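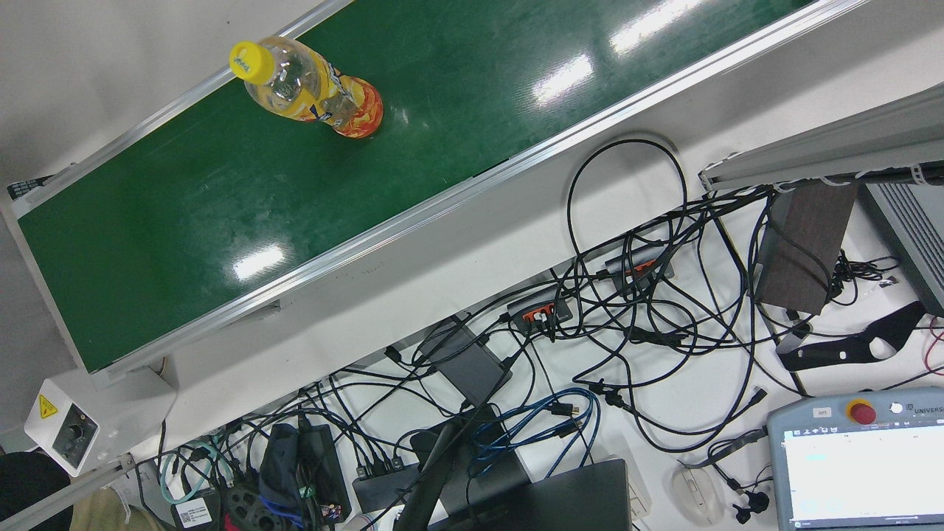
Chapter 4
Moving Goods by Belt

A belt conveyor is one of the simplest ways of getting an item from one place to another inside a building. It needs a drive, a flat belt and something to hold the two in line, and most of the small machines used in workshops and training rooms have little more than that. The belt itself is usually a woven core with a plastic coating. Green is a common colour for it, and the coating is often smooth enough to throw back the ceiling lights, as the one at the head of this chapter does. A rail of silver aluminium runs along each long edge. The speed is set with a rotary knob on the control box, a white one in this case, with a yellow warning triangle on it.

This chapter deals with short, level conveyors carrying single items. Long conveyors for loose material such as grain or gravel are left until Chapter 9, and inclined belts are covered in Chapter 5. You should already have read the section on motors in Chapter 2. If you have not, read at least the pages on gearing before you try the worked problems.

By the end of the chapter you should be able to:
work out the speed of a belt from the size of its drive roller
find the spacing between items when the feed rate is known
say whether a given item is likely to fall over when the belt starts
plan the wiring around a bench conveyor

4.1 Items that stand and items that lie

A box is easy to carry. It has a wide base, and its weight sits low down. A drink bottle is harder. It is tall for its width, the base is often moulded into feet so that only part of it touches the belt, and the liquid inside moves a moment later than the bottle does. A bottle standing upright may ride well at a steady speed and still topple when the belt starts or stops sharply.

There are two usual answers. The first is to bring the belt up to speed slowly. The second is to fit guide rails above the belt at about the height of the label, so that a bottle which leans has something to lean on. Side rails that only frame the belt do not do this job. Laying the bottle down is a third course, but a round bottle will roll, and the belt then needs raised strips across it.

4.2 Belt speed

The speed of the belt is the distance round the drive roller multiplied by the number of turns it makes in a given time. Suppose a roller on a Skelik bench conveyor measures 52 mm across and turns 30 times a minute. The distance round it is 163 mm, so the belt moves 4,901 mm in a minute — a little under five metres. Thickness of the belt is ignored here and will be brought in at section 4.6.

4.3 Wiring and the space round the belt

Even a small conveyor needs a supply for the motor, and once sensors and a computer are added the number of leads grows quickly. Power strips, adapters and network cables tend to gather on the nearest desk, where they loop over one another and become hard to trace. Label both ends of every lead before it is plugged in. Keep all cables clear of the rollers, and route them so that no loop can rise to the level of the belt.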